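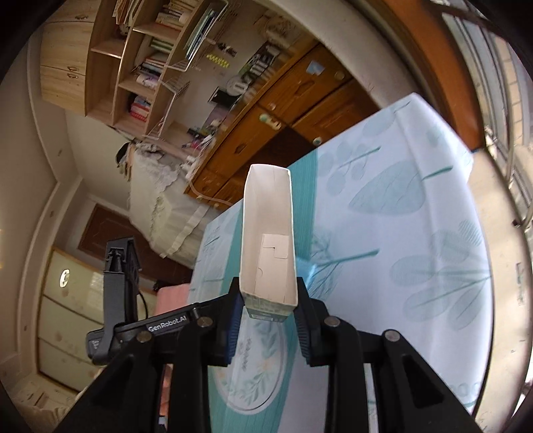

Ticket: new episode not showing in apps, old ones playing twice
Opened: 5th February
Show: Tenstead (hip-hop and current affairs, weekly)
Host: Flamlow
Website plugin: Dodska
Priority: high please
Status: closed

Original message

Hi, need help quick. Episode 133 went up this morning and it's on our website but not in any of the apps. Not one. Feed looks fine when I open it in the browser, the new episode is right there at the top. Apps still show last week's as the newest.

Second thing, might be the same thing, might not. People are telling us episode 109 is back at the top of their list marked as new. That one is from September. It's the long one on police stops and the two albums that came out that week, so listeners think we're reposting it as some kind of statement. We are not. We've got comments coming in already.

What I did so far:
– deleted and re-uploaded the mp3
– changed the publish time to an hour earlier
– hit "refresh feed" in Dodska, a lot
– logged out and in

No change. The episode is about something happening this week so it's no good to us on Friday.

Reply from Flamlow support

Thanks, looking now. Can you send:
1. the feed address you gave to the apps when you first signed up
2. the feed address you open in your browser
3. whether anything changed on the website lately (theme, plugin, domain, anything)

Please don't re-upload the file again for now. Each upload gives the episode a new ID and some apps will treat it as a separate episode.

Our reply

Ok stopped. Sorry, did it one more time before I saw this.

1. No idea. Set up years ago by someone who's not on the show now. I can get into one of the directory accounts, will look.
2. The one on our own site, ends in /feed/podcast
3. Yes. Moved the site to Olteanu hosting over the weekend. Their migration thing did it all, took under an hour. Site looks the same as before. Dodska got updated at the same time, I think automaticaly.

Our reply (same day, later)

Found it. Directory has the Flamlow address, not ours. So that's two feeds? I thought there was one feed. The Flamlow one, when I open it, has 132 at the top and no 133. The one on our site has 133 at the top. So the apps are reading the one that's behind.

Why is it behind though, it used to update by itself.

Reply from Flamlow support

Right, that explains the missing episode. How your account is set up: Dodska makes a feed on your site, Flamlow copies it every 10 minutes and serves the copy to the apps. Our side has been getting an error on every copy since the weekend. Error is:

355 items read, feed rejected, duplicate GUID

You don't have that many episodes, so something is listing extras. When a copy is rejected we keep serving the last good one, so the apps stayed on 132.

Could you open Dodska, go to Episodes, and sort by date modified? Tell us what's at the top.

Our reply

Wow ok. There's a ton of drafts in there. Trailers, old test uploads, the three-minute clips we cut for social. All set to published. None of those should be in the feed, they were private before. Also everything shows twice from the old freestyle series.

109 is in there three times. Modified date is Sunday on all of them.

Did the move do this? Can I just bulk delete? There's almost nothing in there I'd miss but I'm scared of killing the real ones.

Reply from Flamlow support

Please don't bulk delete. Listener history is tied to the ID of the original entry, so the original has to be the one that stays. Steps:

– In Dodska, Tools, Export. Save the file somewhere safe.
– Filter by ID format. Original entries have the old domain in the ID. Copies made in the move have the new server address.
– Set the copies to Draft. Leave them there a week, then delete.
– Set the clips and test uploads back to Private.
– Check that "Generate new ID on save" is off. The update may have switched it on.
– Press Rebuild once and wait.

On 109: some apps read the site feed directly, a small number of listeners would have subscribed that way. Those are the ones seeing it as new.

Our reply

Doing it now. "Generate new ID on save" was ON. Off now.

Export done. Filter works, good. Set all the server address ones to draft.

Question – 133 itself. I uploaded it after the move so it has the new server address like the bad ones. Plus I've got four of it from re-uploading. Which do I keep?

Reply from Flamlow support

Keep the most recent one, draft the rest. As far as our copy goes none of them ever reached the apps, so no history to protect.

Our reply

Ok. Rebuilt. Waiting.

Nothing yet.

Still nothing. Site feed looks clean, one of each. Flamlow one still has 132 on top. Been more than half an hour.

Reply from Flamlow support

Our copier is now getting an old version of your feed. Looks like a cache on the hosting side. Can you ask Olteanu to clear it, or there should be a Purge button in their panel under Speed. Ask them to leave /feed/ out of caching altogether if you can't find the setting.

Our reply

Found Purge. Pressed it. Exclusion list was empty so I added /feed/podcast and /feed/ both.

133 just came up on the Flamlow feed!! And it's on my phone. Artwork is last week's but whatever.

Reply from Flamlow support

Good copy on our side too, no errors. Artwork is held by the apps seperately and usually catches up overnight. If it hasn't by tomorrow, rename the image file and save the episode again.

For 109, anyone still seeing it at the top can unfollow and follow again. Their other downloads may go, so worth mentioning that if you post about it.

Our reply, next day

Artwork is right now. Two people still have 109 showing as new, told them the unfollow thing, one says it worked, waiting on the other.

Put a note on the episode page saying the September one came back because of a site move and not for any other reason. Comments calmed down.

Left to do on our end:
– delete the drafts next week
– turn off auto update in Dodska
– write down the feed address somewhere we can all find it
– ask Olteanu why the private stuff got published, no answer from them yet

You can close this. Will open a new one if the drafts thing goes wrong. Thanks for staying on it.

Flamlow support: closed at customer's request. Export file should be kept until the drafts are gone.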